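Week 5: Demonstrations, or how to teach a machine by doing its job for it

Reading before the lab: chapter 4 of the course reader, plus the Moffat handout on action spaces. The Moffat handout has two page sevens. Read both.

Recap from last week. We want a policy that maps what the robot sees to what it should do next. Writing that policy by hand goes well until someone moves the cup. So we collect demonstrations and let the robot imitate them, which shifts the problem from your code to your wrists.

Three ways to collect them

Kinesthetic teaching. You grab the arm and push it through the task. Joint angles come for free, and so does your own forearm in every camera view. Good for one arm, miserable for two, unless you brought a friend of matching height.

Teleoperation. You drive the robot from somewhere else with a leader arm, a controller or a headset. What you record is what the robot did, so the data fits the robot by construction. It is also slow. Everyone believes they will be the exception to this, and then they try to pick up a coin.

Hand-held grippers. You leave the robot out of it and carry its fingers around yourself, with a camera mounted close to them. Fast, portable, and you can feel when a grasp is going wrong. The price is that your arm can do things the robot's arm can't. A lovely sweep with the elbow behind your ear is of no use to Emach, our lab arm, which has never had its elbow behind anything.

What the markers are for

The square tags on the fingers let us recover how far the gripper is open from the video alone. Cover a tag with your thumb and the width estimate goes off to live its own life. Pose comes from a separate tracking step, and that step likes texture. A blank wall gives it nothing to hold on to. Colored letters on a dark cloth give it plenty, whatever they happen to spell.

The lab task: tidying a table

Two grippers, one per hand. One holds the dustpan, the other works the brush. The litter is crumpled paper, and the paper cup stays where it is.

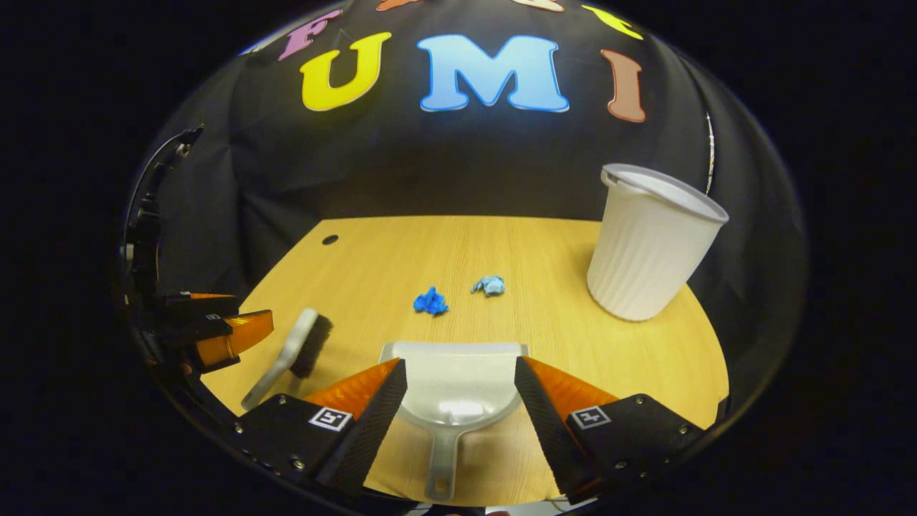

Decide before you start which hand leads. If the pan chases the paper in one demonstration and waits for it in the next, the policy will learn the average of the two, and the average is a pan that trembles. This is the multimodality problem from week 3, now with a handle.

Other things that cost groups marks last year:

Starting the recording with the pan already in motion. Hold still for a breath first.
Fixing a fumble at triple speed. Recoveries are welcome in the data, panic less so.
Putting the paper in the same spot every time. Agnes Halliday's group recorded 400 demonstrations this way and trained an excellent policy for that spot.

Upload to the Lotness server when you finish. The full course set currently holds 2258 episodes and I would like it to reach 3000 before anyone graduates. The lab is open Saturday until six. Bring your own water and keep it off the table.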